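Speaker notes - "Small data, kept well"
Farhad Tehrani, afternoon session, 30 minutes including questions

Opening (don't rush this!)

Hello, thank you for coming, and thank you for choosing the data management talk when there's a genetics one next door. I love this subject and I'll try to show you why.

Ask for hands: who has opened a spreadsheet from an old study and had no idea what a column meant? Wait for the laughs. Then ask who made that spreadsheet themselves. More hands usually stay up than people expect.

Say where I come from. I look after the data for the Storkidley sleep study, which is small by anyone's measure: 204 adults, five visits each, one nurse team and me. We don't have a data centre. We have a shared drive, a database called Plukell and a very long list of questions we wish we'd asked at the start.

Part one - what we collected

Sleep diaries on paper, wrist monitors, blood pressure at every visit, and a questionnaire that began at two pages and grew to seven. Tell the story of the growth. Everyone on the team had one extra question, and every one of those questions was reasonable on its own.

The point to land: each question we add has to be asked, typed in, checked, stored and explained to somebody years later. The asking is the cheap bit.

(If the room looks sleepy, do the bedtime example. One form said "time you went to bed", another said "time you turned the light out", and we put both in a column called BEDTIME. For some people the two were over an hour apart. We found out in June, four months in, when a nurse rang me up to ask which one I wanted.)

Part two - the data dictionary

My favourite part, so watch the clock. A data dictionary is just a list of every item you collect, with its name, its meaning, its units and the values it's allowed to take. Ours has about 200 entries. It lives next to the data and it has a change log.

Things to say out loud:
Write it before the first visit. Ours was written after, and it took a whole spring.
Give missing values proper codes. "Didn't ask", "asked and refused" and "monitor fell off in the bath" are three different facts, and a blank cell hides all of them.
Put the exact wording of the question in, word for word as the participant saw it.
Let the nurses edit it. They spotted most of the mistakes.

Show the before and after of the blood pressure entry here. Pause on it, people like to photograph this one.

Part three - checking as you go

We used to clean the data at the end. Now we run checks every night with a little set of scripts we call Rido, and a short list of queries lands with the clinic by nine in the morning. A weight that has doubled since the last visit, a visit dated before the consent form - that sort of thing. When you ask the same week, the nurse remembers the patient and can often put it right from the notes. Leave it a year and you're guessing.

Mention Esfahani here, the partner clinic. They joined late and had never seen our forms, and they were entering good data within a fortnight using the dictionary and the checks. I was so pleased I printed out their first clean report.

Be fair about the costs. Rido took me most of a winter to write, and the first version sent out far too many queries. The clinic very politely asked me to stop. We cut it back to the checks that somebody would act on.

Part four - handing it over

Plain text files, the dictionary, the blank forms, a page on who to ask. Open it on a computer that isn't yours before you call it finished. Try it with a colleague from another team and sit on your hands while they hunt for things.

Go to questions with five minutes left. 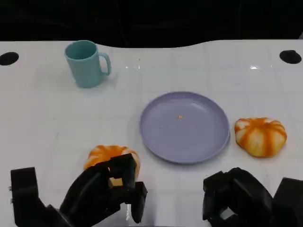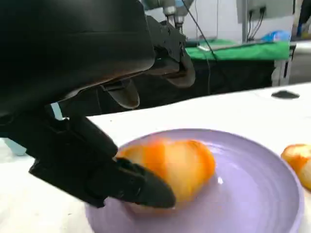
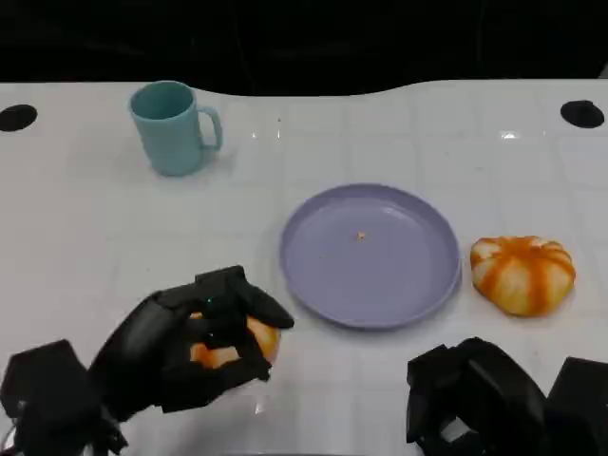

Question I usually get: When should a study lock its data?

Lock it once the last queries have been answered and the statistician has agreed the list of items for the main analysis. Save a dated copy that can't be edited, and write down who signed it off. If a mistake turns up later, correct it in a new version, add a line to the change log and keep the old copy where people can find it.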